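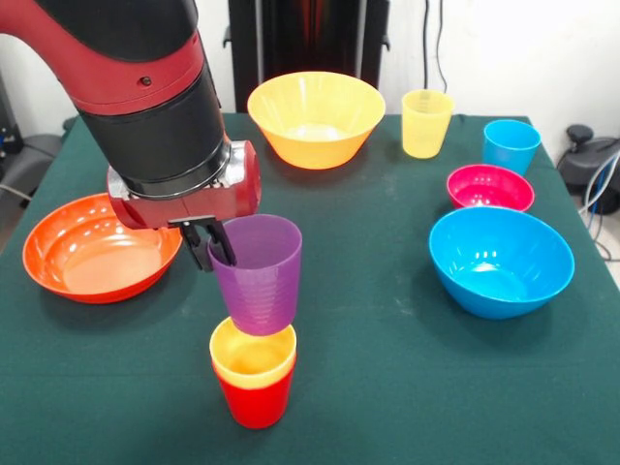

Kudo Table Clearing, release 2

Can an arm tidy up after a meal yet? We think it's getting close, and we love watching it try! Kudo has 61 runs of one small chore: stacking plastic cups and bowls on a green cloth. Cups go inside cups, and bowls go on top.

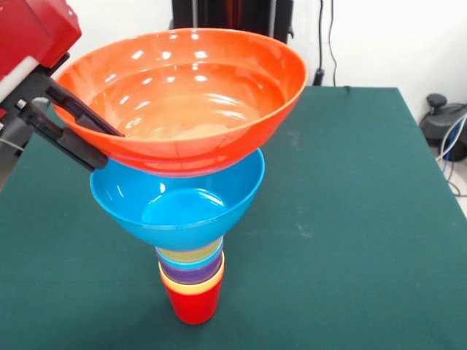
Bowls are the fun part. They're wide and shiny, and a pinch on the rim leaves most of the weight hanging out to one side. Washing and shelving aren't covered yet.

Some 26 runs have hand-checked grasp labels. Send fixes to Daichi Kamata.

Last updated July 7, 2020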